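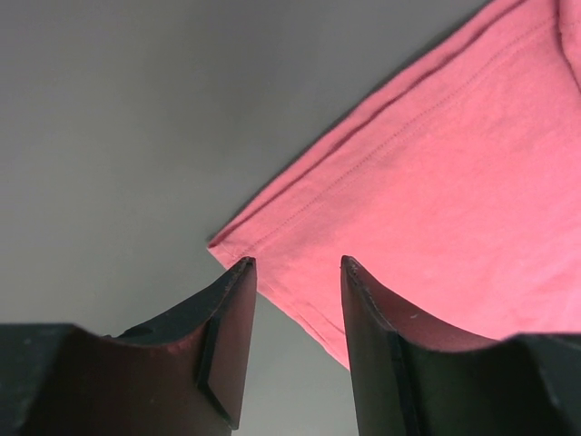 Coral pink cloth with a fine, soft texture

About us

Strazds Textile Care is a laundry and linen hire company serving hotels, care homes, clinics and private households. The company was founded by Urmas Koppel, who remains its managing director, and is still wholly owned by members of his family.

Our work is carried out at 3 sites. The main laundry and the head office are at Plisis. The Nenine site handles linen for care homes and clinics only, and is kept separate from our hotel and household work. The Ballari depot, our newest, stores hire stock and serves as the base for evening deliveries.

We employ 103 permanent staff. New employees spend their first month with an experienced colleague in each department before taking up their own post, and all supervisors at present in service were appointed from within the company. Wages are reviewed every May.

Strazds holds contracts with 138 business customers. Each has a named account manager and a written schedule of collections, which may be changed at two working days' notice. Stock supplied on hire remains the property of the company and is repaired or replaced at our expense when it shows normal wear. Customers who own their linen may ask for it to be marked, so that it is returned to the correct ward, floor or room.

Private customers are served at the Plisis counter, which is open until 7 pm on Wednesday and until 5 pm on other weekdays. Bedding, curtains, table linen and everyday clothing are accepted. Wedding dresses and leather are not.

Water used in rinsing at Plisis is filtered and used again in the first wash. Linen no longer fit for hire is cut down for cleaning cloths or given to animal shelters; last year 3248 items were passed on in this way.

Enquiries about contracts should be addressed to the head office in writing. Questions about a current order are best put to the site that holds it.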